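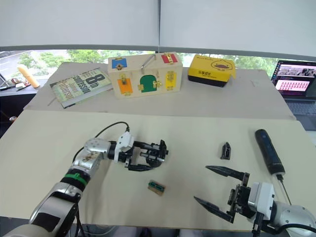
Two arms, remote control: latch box demos keep failing

Sneha Sengar
I'm recording demos for opening the latches on a wooden lock box, driving both arms remotely. 40 so far, and the trained policy stops short of the latch every time. Do I need more, or better ones?

Mamta Kandpal
Better ones first. Delete any where you paused to think, as it learns the pauses. Then stick to one latch until you have 170 clean runs.

Zulu
We did 2,000 and it still missed. Check your camera hasn't moved.

Climlow
Same problem, following.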